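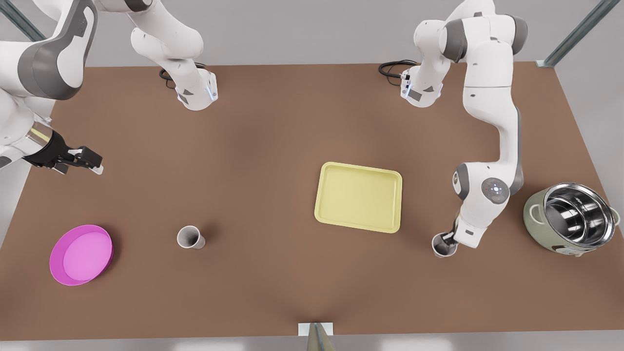
Will Manninen really leave Kolitberg this time?
Print | E-mail | 14 comments | 49 shares

terrace_lou: Livasport says Aarne Manninen is stepping down in November. He built that whole club, bless him, and I'd hate to see the next coach rushed into those shoes!

Caruso40: He said the same thing after the Helta final, Lou, and was back by preseason. I'll believe it when the office is packed up.

oldnorthend: Sorry, friends, but I think it's time. We had 2800 at home games once and now we're happy with 2000.

terrace_lou: That's the ticket prices, not Aarne! My brother and I gave up our seats over it, and we still love the man.

oldnorthend: Fair enough, but the football's gotten slow too.

Share (49)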